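Stosterlow build notes, October

Coin economy, second pass. Starting grant dropped from 3000 to 1502 so the first shop visit is a choice between two items. The odd 1502 is deliberate: it shows up in the save dump when the grant has fired twice. 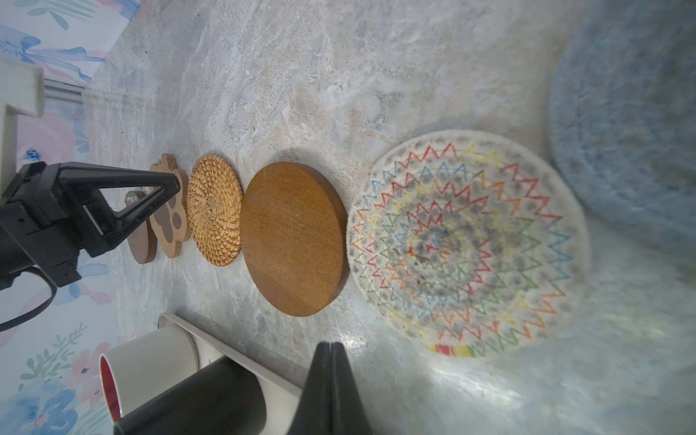 Coasters on the marbled counter, woven rattan one included.

Ran Pisent (the level generator) with 100 seeds on the old tile weights. 9 seeds gave a board with no opening match. All 9 have the blocker column on the left edge. Suleiman Okonkwo has the seed list.

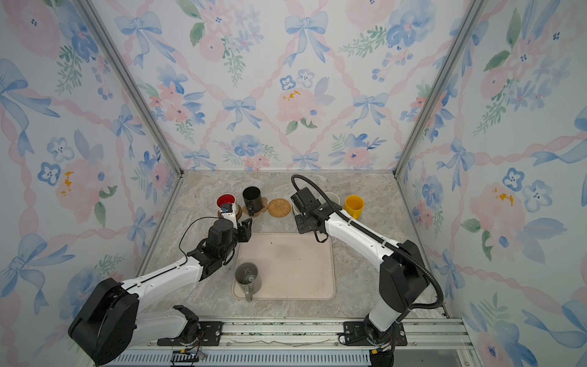 Tile set for the garden chapter is still too busy at phone size. Ratih wants fewer small flowers and one large shape per tile. The wallpaper panels have the right proportions for this: one big blue bow near the top center, small five-petaled flowers kept around the peony. Try the same ratio on the Ferri tiles before touching the palette.

Save migration: old files load, but the streak counter resets if the app is closed during the reward screen. Reproduced at 11:40 and again after lunch. Write happens after the animation. Move it before.

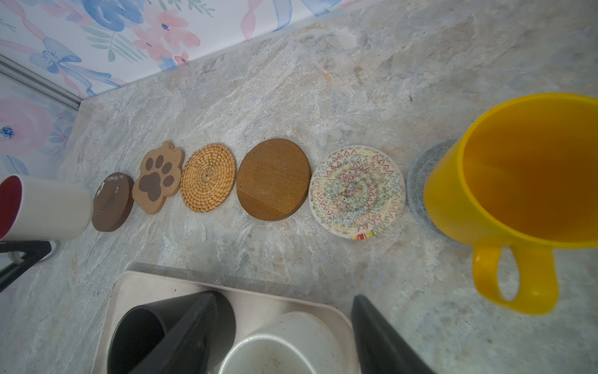 Row of six coasters, floral wall behind.

Clonetti (ad wrapper) still returns success on a skipped video. Left the reward call disabled in the test build. Ratih Ngau to check the callback order.

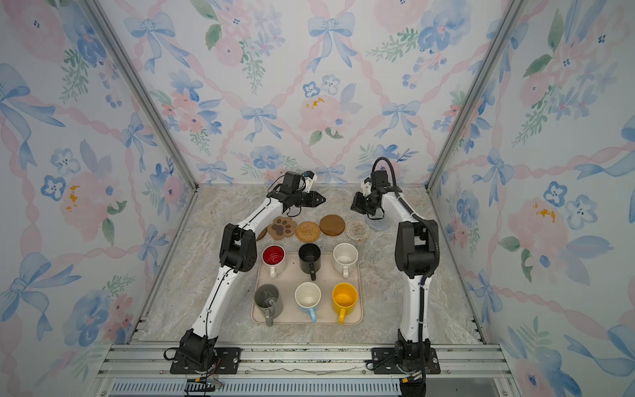 Open items
Rerun the failing seeds with the blocker weight halved.
Streak write order.
Ask Suleiman if the grant flag belongs in the profile or the save.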